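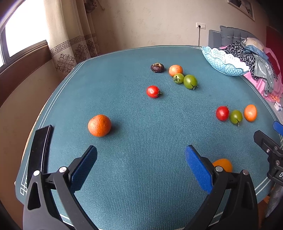 Visit to the Hirnik workshop, Mon 16 April

I went to Dralludmont mainly to learn how they look after the hand-held grippers, and Parisa Khosravi was kind enough to give me most of her morning. The finger pads take the most work. They are blue, with a texture, and she changes them after 576 grasps, even when they still look good. Before a new pad goes on, the jaw is cleaned with a dry cloth and left for nine minutes.

Next come the pivot screws, one on each jaw. Tavion Brannigan tightens them by hand, then opens and closes the jaws slowly and listens. If he hears a click, he starts again – he does not like to use more force.

The last check is made with fruit and tomatoes on a felt surface, small ones and bigger ones mixed. A soft tomato shows a badly set pad very quickly, Parisa told me. I was allowed to try and I squeezed too hard.

They keep a paper notebook for each tool. The oldest one had 71 pages filled, mostly about screws. I will go again in November, when the new jaws should arrive.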